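December, and already past 11 at night, so this will be a quick one. (It never is.)

I finally started on the bottle situation. I have been putting it off since we moved into the Wallitz building, and every time I opened the cupboard under the bathroom sink something rolled out at me and I just shoved it back in with my foot and shut the door fast. Tonight I took everything out and sat on the floor with it all around me. So much sunscreen! We live somewhere that gets maybe two decent months of sun and I own sunscreen like I'm running a beach bar.

Ileana Onu called right in the middle of it and stayed on speaker for 75 minutes, most of it about her sister's kitchen and whether the Pendorov apartment is worth the rent (I say no, the stairs alone). She's the one who got me onto paper bags for this kind of thing. I always used those floppy plastic ones and they fall over the second you let go. A paper bag with a flat bottom stands there with its mouth open and waits for you, and you can see what's in it. I've been saving the nice printed ones for ages without any plan for them, so now I have a plan.

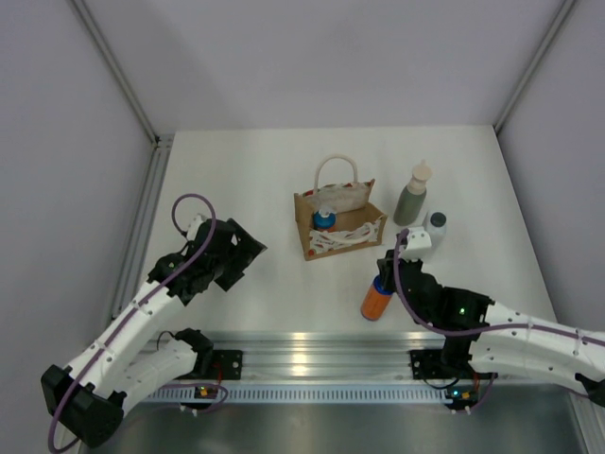
BAGS AND BOTTLES

One in and plenty of space left on the other side of the bag, with another orange and blue one at a tilt nearer the front and the two plainer bottles standing off to the right. I like the red and green on that bag a lot, it's cheerful without being full-on Christmas, and the handles do that thing where one stands up like it's proud of itself and the other one flops down the front. I'd keep it just to look at.

The order I've settled on is heavy things first, flat on the bottom if they'll go, then the tall ones against the side so they hold each other up. Anything with a pointy top goes in last. I learned that one on the train to Tasenero, when a nozzle worked itself open in my bag and I had conditioner in my book, my socks and one glove. Still have the book. Page 172 is see-through now.

My own pile came down to 12 keepers, and the rest are either going to Mrs. Văduva downstairs, who says she'll use anything that foams, or getting rinsed out for recycling. I did find the hand cream I accused Ileana of walking off with last spring. Told her so on the phone and she was very gracious about it, meaning she laughed for a full minute and said I owe her lunch.

Didn't get to the shelf above the washing machine - that's tomorrow, or the day after if work runs late. Also need to wipe out the cupboard before anything goes back in, there's a sticky blue ring in the corner that I don't want to think about tonight. Buy sponges. Call the dentist. Bed.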